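The Tablecloth

The man from Puvgate swore the cloth was washable, and I have never believed a word out of Puvgate. They sold my aunt a self-winding clock that she wound every night for 18 years. But he had it spread over the counter in the back of the shop, all those swirls like wheat in a high wind, and he could see me looking.

"Everybody buys it," he said.

"Then why do you have a stack of them?"

He said the stack had been taller. He said 40 dollars. I said that for 40 dollars I would expect the wheat to be real, and he told me a story about a woman in Pondemdale who had laid it on her table in June and by morning had found chaff on the floor. I asked what she had been doing with the windows. He said the windows were shut. They are always shut in that kind of story.

I paid him 32, which I suspect was the price all along, and carried it home on the Runden bus with the bag between my feet. A man across the aisle kept sneezing. I put that down to the bus.

My sister was the one who wanted it on the table that same night. She smoothed it with the side of her hand and said it smelled like outdoors. It smelled like a shop. I told her so, and she said I would have argued with the burning bush about the gas bill.

We ate soup on it. Nothing happened. I spilled a little on purpose, near the corner, to see about the washable part, and the spot was gone before I got back with the sponge. My sister said there, you see. I said cloth absorbs things, that is most of what cloth does.

Around two in the morning I came down for water. I didn't turn on the light, and I want that understood, because a person can hear anything in a dark kitchen. What I heard was a dry sort of rushing, the noise a field makes. The refrigerator at our place is old. It was a Konstantinidis, secondhand when we bought it, and it has made 237 different noises by my sister's reckoning. I decided this was the next one.

I put my palm flat on the table anyway. The cloth was warm, and it leaned.

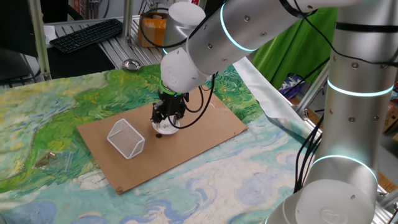
The soup spot was what I went looking for in the morning, on my knees, with my reading glasses on and my sister standing over me with her coffee. I didn't find it. I found one pale husk by the table leg, and I told her it came off the bread. By noon I had put down a sheet of brown cardboard, slantwise across the middle so the swirls showed only around it, and stood the white wire basket on the left side of it, tipped, with its open end up. "What's the basket for?" she asked. I said it was for napkins. We don't own napkins. She looked at the cardboard, and then at the painted wheat going on past it on every side, and she asked me very politely whether I thought cardboard would hold it. I said there was nothing to hold. Then I went and checked that the windows were shut.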